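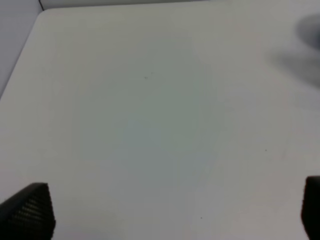 Skarnorard Contract Furniture, Tables and Work Surfaces

Tarkidik Work Table, White

The Tarkidik is a fixed-height table for classrooms, break rooms and hobby rooms. It ships flat in two cartons, one for the top and one for the legs and hardware. Two people can put it together with the hex key in the hardware bag. Leave the leg bolts finger tight until all four legs are on, then tighten them with the table standing on a level floor.

Item number: 3756
Finish: matte white
Price: $394, delivery not included
Lead time: ships from the Raju warehouse, usually within two weeks

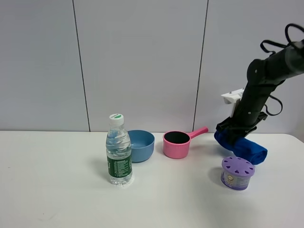 White top with bottle, bowl and pink pan.

Care: wipe with a damp cloth and mild dish soap. Do not use scouring pads or bleach. Put a trivet under anything that comes straight off a stove. Ink should be wiped up the same day.

The older Fludumora legs (item 1870) do not fit this top. The bolt pattern changed in April and adapter plates are not available. Replacement feet and bolts are sold by the set.

Orders for schools can be billed on a purchase order. For quantity pricing or a finish sample, write to Rima Abou Jaoude in contract sales and include the delivery zip code.

Prices last updated December 23, 2023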